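So the Nultex open day in May was way more fun than I'd expected! I got there right at ten and went straight to the gripper room, where they had 2 on trial, the Gatti parallel jaw and the Zurka hand with the jointed fingers. The Gatti is quick and a bit dull – it closes, it lifts, next. The Zurka takes its time finding a grip, but I loved how you can change the finger force from a slider while it's running (they let me play with that for ages). The apple on a plate was my favorite test, and I stayed for a whole round of it.
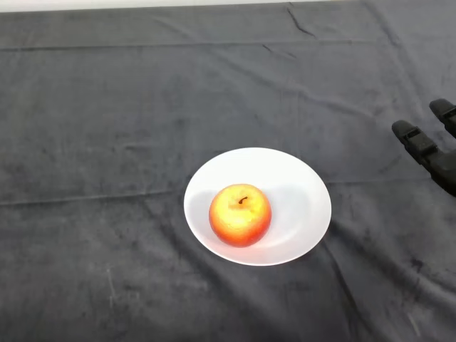 Chukwuemeka Usman wrote back that he'd still take the Gatti for fruit, as long as you put soft pads on the jaws and slow the last bit of the close.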